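4.2 Where the lamp goes

Most of the literature on desk lighting assumes that people put a lamp where the light is needed. Our diary data from Pustton and Poltum suggest a looser arrangement. Participants put the lamp where the outlet was, then moved the work toward it until something fell off the desk. We had planned to treat lamp position as a fixed property of each workspace and measure it once. By the second week of the Pustton diaries this plan had been dropped, and position was recorded at the start of every entry.

The final set holds 843 usable entries. An entry was usable if it gave the task, the lamp position and a comfort rating from one to 15. The rating scale deserves a word of regret. It was inherited from an earlier survey at the Sang site so that results could be compared, and it has more steps than anyone has feelings about a lamp. Participants in both towns used the top, the bottom and the exact middle, and left the rest of the scale in nearly new condition. We therefore collapsed it to three bands before analysis.

Position was coded in four zones: left, right, rear and center. The first three behave much as one would expect. Left and right track the writing hand, with a stubborn minority who light the wrong side and rate themselves perfectly comfortable. Rear is the choice of people with large screens. Center was added to the coding sheet late, when the diaries made it plain that a good many people work around a lamp as one might work around a sleeping cat (Figure 4).

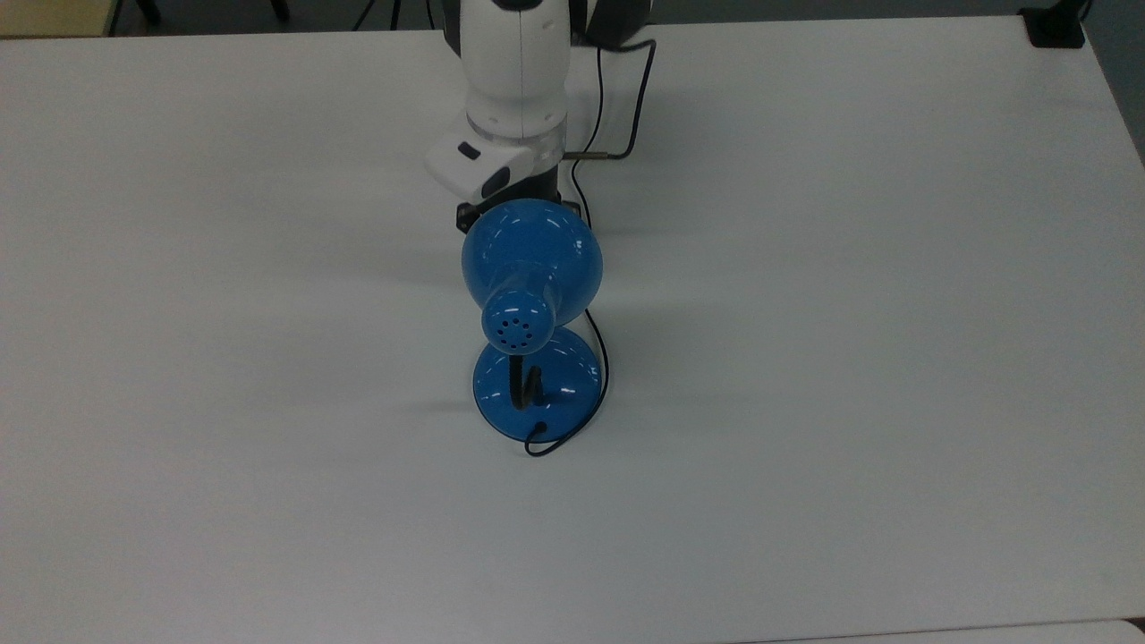

Figure 4. Small domed-shade desk lamp near the center of a white tabletop.

Center placement was more common for short tasks such as paying bills, signing forms and looking for the other form. Comfort in this group was high, which we did not predict and cannot fully explain. One reading is that a short task ends before the glare becomes annoying. Another is that people who leave a lamp in the middle of a desk are not easily annoyed. The diaries cannot separate the two, and a follow-up question meant to do so was misread by enough participants that we have left it out of the analysis.

Shade shape had less effect than the catalog descriptions would lead a buyer to hope. Domed and conical shades fell in the same comfort band for every zone except rear, where the domed shades did slightly better. The Berninell checklist, still widely used in office planning, advises raising the lamp before changing the shade. Our participants did neither. Asked what they had adjusted in the past month, 11 reported moving the lamp, and the most common reason given was dusting.

We return to dusting in Section 5, where it explains more of the variation than we would like.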